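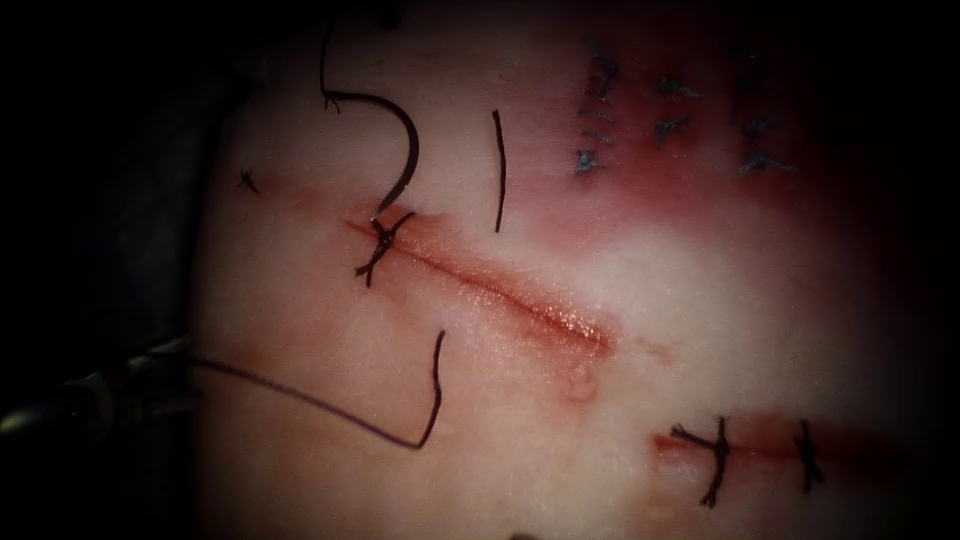

Practice pad, one knot tied at the end of the cut. Skills room, Ellwood site.

Ellwood Rural Clinic Training -- progress report, second period
February 13, 2000

Sorry for the short format, full tables follow with the March packet. Headings are the ones from your grant letter.

Where we are

Classes running at Ellwood and Dulon. Vukgate still not open. Enrollment is 24 across the two sites, all of them nurses or physician assistants already working in county clinics. Evening classes fill first. The daytime group at Dulon is thin and we may fold it into the evening one after this term. Would rather not, the drive from the north end is bad in winter and a few people picked daytime for exactly that reason.

Course content so far: wound care, burns, basic fracture care, medication charts. Wound care took longer than planned. The unit on cleaning and dressing went over by two sessions and we took the time out of medication charts, which will be made up next month.

Vukgate

Lease signed. Heat is the problem. The boiler passed inspection in the fall and then quit, landlord has ordered the part and we've been told three different delivery dates. Room itself is fine, good light, enough outlets, the sink drains slow. Tables and chairs are stored at Dulon for now in the back hallway, which the fire marshal has already mentioned to us once. Plan is to open there in March. If the heat isn't on by then we will ask you about moving the Vukgate money to a second evening group at Ellwood. Please tell us now if thats a non-starter.

Books and handouts

Sithole workbook arrived, all 56 copies, two with pages bound upside down. Sent those back. Students like it better than the binder we were using, mostly it weighs less. The chapter on infection is out of step with the county protocol in a couple of places so we made a one-page correction sheet and stapled it in the front. Lending shelf at Dulon is getting used. Some books don't come back.

Money

Spending is under budget on rent (Vukgate, see above) and over on mileage. Gas went up and we have instructors covering both sites. We are asking to move $4,000 from rent to travel for the rest of the grant year. No change to the total. Supplies on track. Printing on track. Phone line at Ellwood was double billed for two months, credit is promised but not on the statement yet.

Attendance

Good overall. January dipped -- snow, then flu. 8 students missed more than one session and all have been offered make-up time. Most have taken it. One has dropped for a job out of state and we filled the seat from the waiting list. Waiting list is mainly people from the Vukgate side, which makes the boiler thing more annoying.

Problems not covered above

Parking at Dulon. The church next door has a new evening program and the lot is full by the time our people get there. Talking to them about the gravel area in back.

Certificates. State office changed the form and did'nt send the new one out. We have it now, but the first group's paperwork had to be redone and mailed again. No one lost credit.

Child care. Came up again in the comment cards, same as last period. We don't have a line for it. Would like to talk about it for next year's application, even a small stipend would help the evening group.

Next period

Open Vukgate or come back to you with the other plan. Finish medication charts at both sites. Start the module on diabetes care, instructor is lined up and the outline is done except for the foot exam session. Midyear survey goes out with the March mailing, results to you when they're in. Clinic supervisors will get a separate one-page survey, since last time we only asked the students and you wanted both.

Need from you

OK on the travel transfer, in writing. Answer on the Vukgate backup plan. Correct address for the quarterly forms, the last packet came back to us stamped undeliverable.

Ellwood office, program coordinator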